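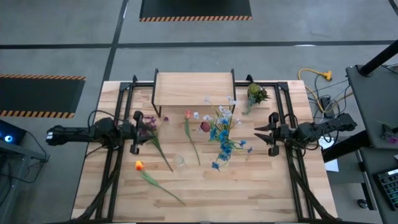
Two VLANs and one forgotten trunk port

23/01/2026

Since August I take care of the network in our small office in Skestcombe. I am not a network engineer by education, so I write down my mistakes, and maybe they save an evening for somebody else.

We have two switches. The old one was configured by Abundio Figueroa before he moved to another town, and the new one I bought for the upstairs rooms. I wanted the telephones in VLAN 275 and everything else in VLAN 2. On the new switch I created both VLANs, put the ports in them and connected the uplink. The computers received addresses at once. The telephones received nothing.

I spent a long time on the DHCP server, which I call Kaven. I read 2,297 lines of its log and found no request from the upstairs phones at all. This should have told me enough, but I restarted the server anyway, twice.

The next morning I rang Abundio. He asked me only one thing: which VLANs are allowed on the trunk? On the old switch the allowed list had just VLAN 2 in it. So the phone traffic came down the cable and was dropped at the port.

I added 275 to the list. Please be careful with this command, on our model you must write the word "add". Without it the new list replaces the old one, and you lose the connection you are working on. I did this also, and had to walk down with the console cable.

Now I check the trunk on both ends before I touch any server. Next I want to move the printers to their own VLAN, but first I must find out who gave them fixed addresses.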